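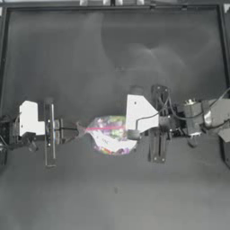

Spending what's left of the packing line budget, sanity check wanted

Small Automation forum > Buying and budgeting

crinklecut
Posted 16 November 2020

Long post, sorry. We pack small bits into bags and the bags into cartons. Clear bags, mixed colours, end twisted and gathered, label on the front. Until now the cartoning has been done by hand, by people who are quick at it and bored stiff.

The boss has agreed in principle to a two-arm cell. "In principle" means he nodded while looking for his car keys. I have to turn the nod into a spreadsheet.

Two quotes so far. Lekidora do the whole cell, frame and table included, and will come and set it up. Onuven sell the arms and grippers and wish you luck. Onuven is much cheaper until you add everything Lekidora has already put in, at which point it is slightly cheaper and I've lost my weekends.

Questions:
1. Parallel grippers or suction for crinkly bags?
2. How much do I put down for spares?
3. Has anyone bought from either lot and lived?

We do 200 bags an hour on a good day and I'd be happy if the cell managed 90 and didn't need a sandwich.

tin_whistle
Suction on a crinkled bag is a very expensive way of making a hissing noise. Parallel grippers. Next question.

Spares: whatever figure you have in your head, double it, then hide half under "consumables" so it survives the first meeting. Rubber pads go first. Then cables, anything that loops near a moving bit. Then your patience, for which there is no part number.

moulded_grey
Disagree about suction. We run bellows cups on bags of dried beans and they're fine. Depends how much air is left in the bag and how flat the top sits. I wouldn't rule it out on the word of a man who has, by his own account in another thread, never owned a vacuum pump.

tin_whistle
I have owned a vacuum pump. I sold it to a man with dried beans.

moulded_grey
Very good. Crinklecut, ask both suppliers for a trial with your own bags. Real ones, off the line, including the ugly ones. If they send you a video of a robot lifting a nice firm cardboard box, ring off.

oddjob_annie
We bought from Lekidora in July. Lived, yes. The cell is solid and the setup chap stayed until it ran. The bit I'd warn you about is the annual support, which was on page 7 of the quote in a size of type normally kept for the side of a battery. Read it before the boss does.

Also ask whether the label has to be readable when the bag goes in the carton. Ours did. Squeeze a bag from both sides and the label goes wherever it fancies, sometimes under the gripper itself. We ended up moving the label station to after the pick, and that wasn't in anyone's budget, least of all mine.

crinklecut
The label thing hadn't crossed my mind and has now ruined my lunch. Ours are partly handwritten as well (batch number, in pen, by whoever's on). So I'd want a camera reading them, presumably?

oddjob_annie
You'd want a printer. A camera that reads your night shift's sevens is a research project.

benchvice
Coming at this from the other side. Do you need two arms? Everyone who writes to this forum wants two arms. A bag of bits is not a piano. One arm, one wider gripper and a bit of a chute would do a fair share of what you've described for a lot less money, and you can add the second arm when the first has paid for itself.

crinklecut
The idea of two was to hold the bag from both sides so the contents don't all slump to one end. When they slump, the bag won't lie flat in the carton and the lid won't shut.

benchvice
Shake the carton.

crinklecut
That's how we do it now.

benchvice
And what does shaking cost?

crinklecut
Going by the complaints, rather a lot.

moulded_grey
Benchvice has half a point. Price it both ways. Bosses like being shown a cheaper option they can turn down. It makes the dear one feel like a decision they made.

The other half of the point is wrong, mind. Retrofitting the second arm later means a new guard, a new risk assessment and very likely a new table. I've done it. The second arm cost us more than the first and arrived in a worse mood.

benchvice
Your guard was too small to begin with. Buy the big frame on day one and leave a gap in it. I'll die on this hill, it's a nice hill.

sluicegate
Nobody has mentioned Sang. They do second-hand arms with a short warranty. We got a pair for the training bench, where the new starters get to drop bags all day without stopping the line. I wouldn't put them on the line itself, but for trying out grippers before you spend proper money they're very handy.

tin_whistle
Seconded, with the note that the cabling on ours had been done by somebody with a grudge. Budget a day for redoing it.

crinklecut
Right, so the sheet currently looks like this:

Cell, two arms, Lekidora quote
Same again with one arm and the big frame (for benchvice)
Annual support, page 7, in a readable size
Spare pads, spare cables, one spare gripper half for each side
Label printer, moved after the pick
Trial with our own bags, before any signing
127 in odds and ends, mostly bolts

oddjob_annie
Left and right gripper halves on ours aren't the same part, so check before you order one and assume it'll flip over. Ask me how I know. Also add training. Two people at least, or the whole thing stops whenever one of them goes to Tenerife.

benchvice
Odds and ends at 127 is optimistic. I've spent that on cable ties.

moulded_grey
He has. There's a thread.

crinklecut
Training added. Onuven have just rung to offer me a discount if I sign this week, without having seen a single bag.

tin_whistle
Send them an ugly one.

sluicegate
If you do go with Onuven, Grostumico make a table frame that fits their bolt pattern. Painted black, takes ages to turn up. Put the delivery time in the plan as well as the price, we forgot and had two arms sitting in their crates with nothing to stand on.

crinklecut
Noted. Bags go out to both of them tomorrow, ugly ones included, and I'll post the numbers when they come back.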